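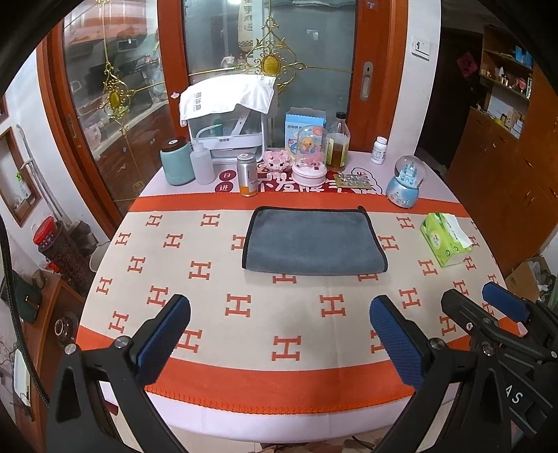
Ob ich denn nicht endlich einmal die Zeitstempel prüfen wolle, bevor ich wieder eine ganze Nacht lang am Planer herumschraube, schrieb jemand heute früh unter meinen letzten Eintrag, und ich habe mich erst ein bisschen geärgert und mir dann einen zweiten Kaffee gemacht, denn die Frage war ja berechtigt.

5. März 2018

Also habe ich den Planer liegen lassen, so schwer es mir fiel, und mir die Handtuch-Aufnahmen noch einmal von vorn vorgenommen. Dunkelgrau gefaltet auf der Decke mit den vielen orangefarbenen H, dahinter die ganze Reihe Kleinkram - für die Segmentierung ist das eine gemeine Mischung, und gerade deshalb mag ich diesen Tisch so gern. Die durchsichtigen Ziergegenstände machen mir nach wie vor Kummer. Durch die klare Kuppel hindurch sieht man die gelbe Ente auf dem hellblauen Karton, und Foltovari schlägt die Ente brav der Kuppel zu, als gehörte sie hinein. Ich habe die Schwelle dreimal verschoben und es dann für heute gut sein lassen.

Die Zeitstempel also. In Lauf 1033 hinkt die Fingerstellung dem Bild um 4 Bilder hinterher, bei 30 Bildern in der Sekunde, und das zieht sich durch den ganzen Lauf. Kein Wunder, dass die gelernte Bewegung immer ein wenig zu spät zumachen wollte! Ich hatte die Schuld wochenlang bei der Glättung gesucht und sogar Brurnex dafür umgebaut, was ich nun wohl zurücknehmen darf (der alte Zweig liegt zum Glück noch da). Den Versatz korrigiere ich jetzt gleich beim Einlesen, in einer kleinen Funktion, die ich am Nachmittag geschrieben und am Abend noch zweimal umbenannt habe.

Danach alles neu gerechnet, 1620 Abschnitte, während ich Suppe kochte und immer wieder zum Bildschirm lief. Die Kurven liegen jetzt schön übereinander, beim Schließen jedenfalls. Beim Öffnen bleibt ein Rest, den ich noch nicht verstehe - vielleicht die Interpolation, vielleicht auch etwas ganz anderes.

Morgen zuerst die Antwort auf den Kommentar schreiben, und zwar freundlich. Dann das Öffnen.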